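Fovora pick-and-place arm: book a demonstration visit at Endell

Open day: 22 Jun 2026, Ploltville workshop, Endell. Further visits through July, by arrangement.

The Fovora is the arm we recommend to people who have never owned one and are a bit nervous about the whole business (you are very welcome here, most of our customers started out that way). It picks small things up and puts them down where you want them, and it is happy doing that for hours on end while you get on with something else. We could fill this page with claims about it, but we would much sooner you came and stood next to one for an hour with a mug of tea and asked us awkward questions. 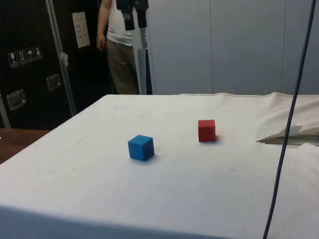 Visits are kept small. We take 4 people at a time so that everybody gets a proper turn, and each session lasts 40 minutes, with plenty of room afterwards to stay and chat. Gervásio Guerra leads most of them. He has been setting up arms for small firms for longer than he cares to admit, and he will go as slowly or as quickly as you like -- do tell him if he drifts into jargon, he won't mind a bit.

What we show you

We begin with blocks. They are cheap and cheerful and everyone understands straight away what the job is: go to the red one, close the fingers, lift, carry it over and set it down by the blue one. Once that makes sense we move the blocks and do it again, and then it's your turn to place them wherever you fancy. People do get rather competitive about finding an awkward spot!

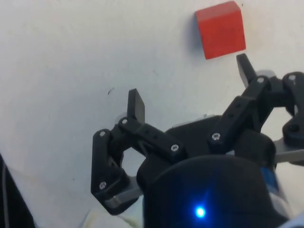

After that we talk about your own work. Bring samples if you can, ideally the worst ones you have, and pop them in a box with a note of what they weigh. Precious Tolentino looks after this part of the visit, and she will tell you plainly if the arm isn't right for the job. She has sent people home with a recommendation for a simple chute before now, and they still send us a card at Christmas.

The gripper

The Fovora comes with a two-finger gripper as standard. The fingers open and close together, so whatever you are picking up tends to get nudged towards the middle. For soft or slippery goods, ask to see the Aguiar finger pads, which are sold separately and take a couple of minutes to swap over. We usually have a spare set on the bench that you can handle and bend about.
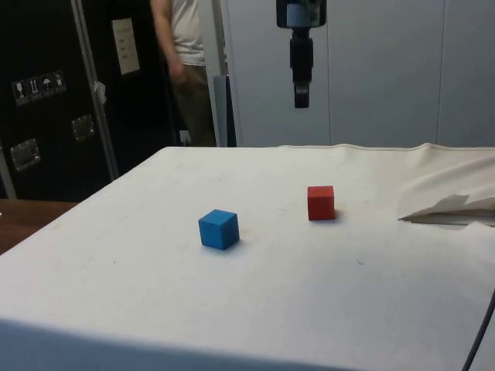 Teaching the arm a new position is done by guiding it there and saving the point, and you'll have a go at that yourself before you leave. There is no need to have written a line of code. If you have, and you'd like to see that side of things, mention it when you book and we'll leave extra time at the end.

What's included when you buy

Arm, standard gripper, control box and cables
Printed handbook
2 days of setting up and training at your premises
30 days of telephone help, with a longer plan available

Booking

Visits are free and there is no obligation to buy anything. Ring or write to the Ploltville office with the number in your party and a line or two about what you make. Parking is in the yard behind the building -- the turning is easy to miss, so look for the green gate. Please wear flat shoes, and let us know beforehand if you need step-free access so we can open the side door for you.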